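Short thread on what we changed in Broka, our tracking and replay tool, between the spring build and the one we froze on 15 October 2019.

The old version took the pose of each gripper from whichever marker face was seen best. Fine on a bench. Near furniture the best face keeps changing, and every change gave a jump in the track of a few millimetres.

Vicente Iturra rewrote it so all the visible faces of a cube go into one solve. A face seen at a steep angle counts for less. No smoothing afterwards - the jumps mostly went away by themselves.

We reran all 1574 recordings from Wulatcombe through both versions. The old one threw out 654 of them for bad tracking. The new one throws out 200, and most of those are hands crossing.
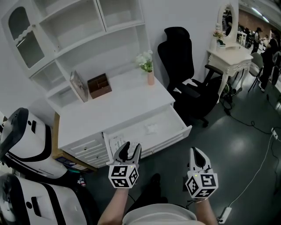 Drawers are still the hardest task for the planner. It gets a clean path to the front edge and then picks a wrist angle the arm can't hold while pulling. We now check reach along the whole pull before accepting the first grasp.

That check costs 300 ms per plan. Phí, our scheduler, runs it while the arm is still on its way over, so you don't notice it unless the plan fails and has to start again.

Left and right streams are now stamped by the same clock. Before this we lined them up by hand in the viewer, and I don't miss it.

Still open: the gripper opening width drifts over a long session. Droststead have a calibration step that fixes it at the start but not halfway through. I'd like it done in the background.

Next build is planned for December. The config format changes again, so keep a copy of your old files.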